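Kitchen play assistant wanted, part-time (Bratden)

Prilby is a small studio that makes play kitchens and table games for nurseries. We are looking for one person to help us with the sorting and setting of our play tables, two mornings per week, from our workroom in Bratden. 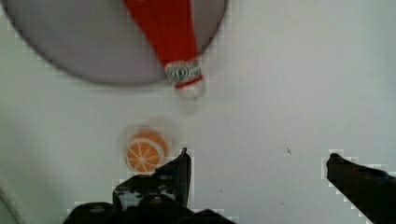
Your main task will be to prepare the sets before every session and to put them back afterwards. You should be able to follow a written list with patience, also when the things on it are small and look alike. A typical table can have a plate with a red sauce bottle laid across it, or an orange slice lying next to the plate, and the list says which things belong together. You will also wash the pieces and write down what is damaged or missing.

We would like that you:
- have worked with children's toys, in a shop, a nursery or similar
- can stand at a table for up to three hours
- write simple English without difficulty - it does not need to be perfect, ours is not either

Experience from a real kitchen is welcome but not required. The contract is for 12 months, with a trial period until the end of April. Travel to our store in Givness is paid by us.
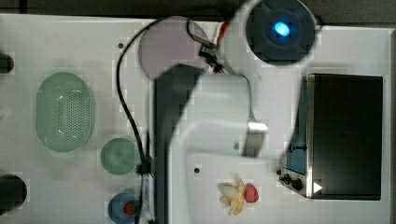
On the worktop: colander, plate and small dishes, with a strawberry in the blue bowl.

To apply, send a short letter and your CV to the office at Ravn House, Bratden, marked "Play tables". Please tell us also which mornings suit you best.

Advertisement placed 1/7/21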